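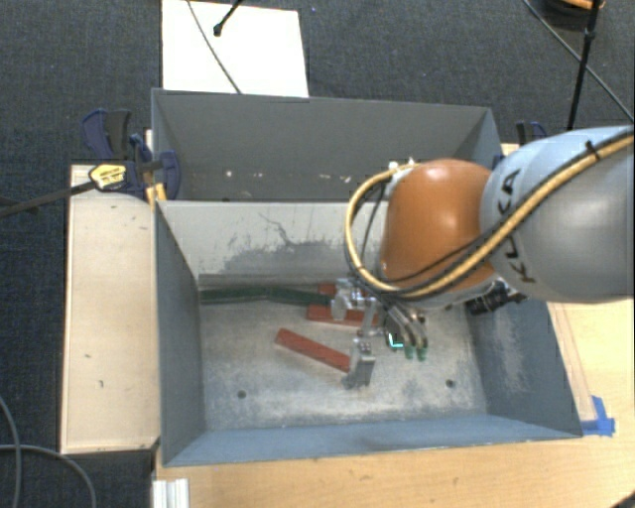
The parts bin challenge returns Thursday

The gray bin in the Stisen workshop was meant for red bars. It still holds red bars, along with a length of dark green stuff that lies along the bottom. Ezequiel Sarmiento is asking everyone to claim what they dropped in there by Thursday at 2. After that, unclaimed items go to the Hamada shelf, where things go to be forgotten properly. Last July's clear-out covered 93 bins and produced over 80 items without an owner, including one lunch. Please label your bars. Please take your lunch home.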